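Plimoden pouring set - README

Student project, Lanholm robotics club. One arm holds a mug, a second arm pours from a bottle. The set has 269 episodes.
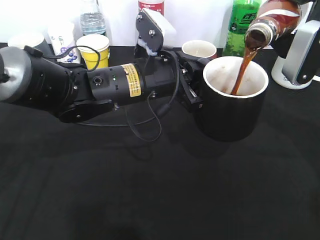
Davoud Kiani asked whether failed pours should be dropped. They stay in, marked "fail" in the notes column.

Wrist views are stored in their own folder - one file per episode.
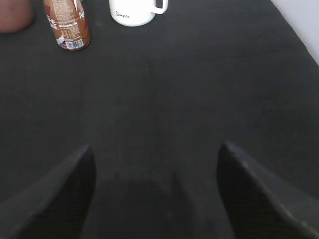
Split by episode, never by single images. Version 4 fixes the file names.

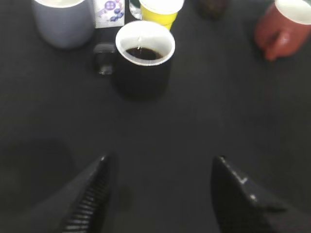 Photo: Nhung Lâm

Report errors to the club list.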